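Chore Benchmarks: Table Clearing and Sorting
Jemstead workshop notes, gallery 4
Text and captions by Sosina Kassa, April 2020
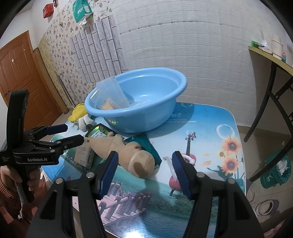

Mixed items and a light-blue basin on a patterned cloth, with two hand-held grippers over the table, one open.

The question put to us most often is whether a machine can tidy a table yet. The short answer is that it can tidy some tables. This page covers the sorting chore, in which goods of different shapes and stiffness have to be picked up one at a time and put where they belong. The notes refer to items in the picture at the top.

Plush toy. Long, rounded and lying diagonally across the middle. Soft goods forgive a poor grasp point, and a wide two-fingered jaw will usually close on something. Placing them neatly is harder, as they sag once lifted.

White box marked "Face". Standing upright. Flat parallel sides suit two fingers well. The common fault is a nudge on approach that knocks the box over.

Holographic wrapper. Shiny film upsets depth sensing. In the Skerkico trials, wrapped packages accounted for 27 of the 33 missed picks.

Clear plastic container. Tilted against the rim inside the basin. Transparent walls are read as whatever lies behind them, and the rim leaves less room for the fingers. We score this as the hardest item in the set.

White clip or hanger. Thin, and lying over the printed violin. A busy cloth makes the outline difficult to separate from the background. Plain cloths give better figures and tell us less about real homes.

Results so far: of 832 picks logged under the Saithong protocol, 800 ended with the item off the table. The protocol does not score where the item was put down, so the figure should not be read as a measure of tidiness. A person still does this job faster.

Next gallery: folding, from the Tranness site, due in June.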